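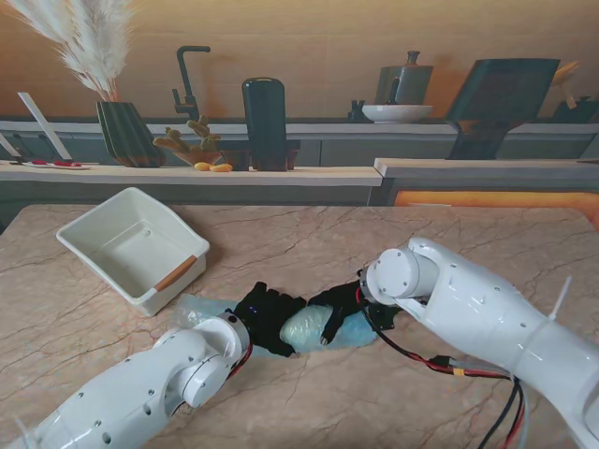
Figure 9. Film-wrapped pack lying flat on the marble-pattern top.

Support > Packing Tables > Notberg > Set-up and Use > Section 9

Filed under: Manuals and Set-up Guides

9 Handling film-wrapped packs

9.1 Scope

This section covers the placing, checking, and opening of soft goods supplied in plastic film on the Notberg table. It applies to packs sealed at both ends and to packs sealed at one end and twisted or folded at the other. Rigid cartons are covered in Section 7. Packs closed with string or paper tape are covered in Section 8.

The steps are the same for all surface patterns. Clear and pale films are harder to see on a veined top than on a plain one. When working on a veined top, follow 9.3 in full for every pack.

9.2 Before you start

1. Complete the leveling procedure in Section 4.

2. Wipe the top with a damp cloth and dry it with a second cloth. Film clings to a wet surface and can pull a light pack out of position.

3. Run a flat hand over the working area. Remove grit, staples, and cut film from earlier packs.

4. Clear a space 60 cm wide near the middle of the table. Leave the front edge free.

5. Set the scrap bin at the back of the table, within reach but outside the cleared space.

6. Adjust the lighting so that it does not shine straight down on the pack. Light from one side shows splits and weak seals more clearly.

CAUTION: Do not place a hot pan, iron, or heat sealer on the top. Use the Tsuji stand or another heatproof stand next to the table.

9.3 Placing and checking a pack

1. Lay the pack flat with its long side parallel to the front edge of the table.

2. Find the loose end of the film. On most packs this end is flatter and more wrinkled than the filled part. Turn it away from your cutting hand.

3. Press lightly on the filled part with one hand. Hold for a few seconds. A sealed pack pushes back evenly. If you feel or hear air leaving, go to 9.6.

4. Smooth the film toward the loose end. Do not pull it tight. Folds in the film are normal and are not a reason to reject a pack.

5. Turn the pack over and repeat steps 3 and 4 on the other side.

6. Read the label, if there is one, and compare it with the delivery slip. Where a label is hidden in a fold, open the fold by hand. Do not use a blade or a fingernail.

NOTE: Tinted film changes the apparent color of the contents. Where the film doubles over, the tint looks stronger. Do not match colors until the pack is open.

NOTE: Packs heavier than the limit on the table plate must be divided before they are placed. The folding side leaf is rated separately and carries far less than the main top.

9.4 Opening a pack

Use the Dallora film cutter or round-tipped scissors. Do not use an open blade on the table.

1. Hold the filled part of the pack with one hand. Keep the fingers spread and away from the line of the cut.

2. With the other hand, lift the loose end clear of the contents. If it cannot be lifted, push the contents toward the opposite end until there is slack.

3. Cut across the loose end, just inside the seal.

4. Put the cut strip in the scrap bin at once. Loose strips slide under the next pack and can be mistaken for damage to its film.

5. Open the film with both hands, working outward from the cut. If it tears along the side, stop and continue with the cutter.

6. Slide the contents out onto the table. Do not shake the pack.

7. Flatten the empty film and fold it once before placing it in the bin.

CAUTION: Plastic film is a suffocation hazard. Keep whole and cut film away from children and pets. Empty the bin at the end of each work period.

CAUTION: Never cut toward the hand that is holding the pack.

9.5 Closing a part-used pack

1. Return the contents and push them to the closed end.

2. Press out the air with a flat hand, starting at the closed end.

3. Fold the open end over twice. Each fold should be at least as wide as a finger.

4. Fasten with a Grolleck clip, placed across the middle of the fold. For a wide pack, use two clips, one near each corner.

5. Write the month of opening on the clip tag, for example "July."

6. Store the pack flat. Do not stack anything weighing more than 200 g on a part-used pack.

9.6 Faults

Pack slides when pressed
The top is dusty or has polish on it. Clean as described in 9.2. Do not use furniture polish on the working area.

Film sticks to the top
The top is damp. Lift the pack straight up, dry both surfaces, and replace it.

Air leaves when pressed
The seal or film has failed. Mark the spot with tape and set the pack aside. Do not put it back with unopened stock, even if the contents look clean.

Film tears during opening
The cut was made outside the seal, or the cutter is dull. Make a second cut inside the seal. Replace the cutter insert after 3000 cuts, or sooner if it drags.

Clip will not stay closed
The fold is too thick. Undo it, press out the remaining air, and fold again.

9.7 After use

Wipe the top, including the underside of the front edge, where small pieces of film collect. Check the surface for scratches under side light. Light marks can be treated with the paste described in Section 11. A scratch that catches a fingernail should be reported before the table is used again.

Text: Leonie Tanner. Technical review: Remo Trummer.

© Notberg Customer Documentation | Contact | Back to top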